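Skedeck 音乐节演出条目数据集 说明文件

概述

Skedeck 收录小型音乐节、酒吧专场和瑜伽音乐工作坊的演出条目，共562条，由 Hicham Lamrani 整理和维护。条目来自主办方公开发布的节目单、海报文字和场地邮件通讯，主要用于演出日程检索、艺人名称消歧和活动类型分类。

目录结构

events.csv 为主表，每行一场演出。
artists.csv 为艺人表，含别名和曾用名。
venues.csv 为场地表，目前有129个场地。
notes/ 存放人工核对时留下的备注，格式不统一，仅供参考。

主要字段

event_id：条目编号，删除后不再复用。
title：活动名称，保留主办方原来的大小写和标点。
lineup：演出阵容，按节目单顺序，用竖线分隔。
kind：活动类型，取值为 concert、festival、workshop、tribute、other。
start_local：当地开始时间，没有公布的留空。
source_text：原始宣传文字，最长200字，超出部分截断。

整理过程

Farstead 音乐节的节目单改过2次，数据以三月的版本为准。Brallberg 的场次只有海报文字，阵容里的“特邀嘉宾”没有展开。同一艺人在不同海报上写法不同时，lineup 保留原文，统一后的名称写在 artists.csv。致敬类演出容易和原艺人混淆，标注时只记实际登台的人，被致敬的艺人放在 title 里，不进 lineup。
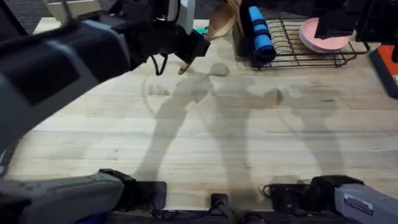 图1：浅色木质台面与两台机械臂，俯视。

已知问题

工作坊类条目偏少，kind 字段的分类结果在这一类上不太可靠。带现场音乐的瑜伽课归入 workshop，可是早期有一部分标成了 other，还没有全部改回来。Mogensen 场地搬过一次，旧地址仍留在 venues.csv 里，用 active 字段区分。跨午夜的演出记在开始的那一天，例如晚上十一点半开场的 DJ 专场不会拆成两条。

source_text 中有少量表情符号和重复句子，来自原文，没有清洗。做文本分类前建议先去重。

使用方法

三个表都是 UTF-8 编码，逗号分隔，首行为字段名。用 Excel 打开时请选择导入，直接双击可能出现乱码。events.csv 与 venues.csv 通过 venue_id 关联，与 artists.csv 的关联要先拆开 lineup，再按别名匹配。

许可与更正

字段结构和人工标注可以自由使用，请注明 Skedeck。宣传文字的版权归各主办方所有，转载前请自行联系。发现错误可以提交 issue，写明 event_id 和出处链接；没有出处的更正暂不合并。艺人要求改名或撤下条目的，请在 issue 标题前加“艺人”二字，会优先处理。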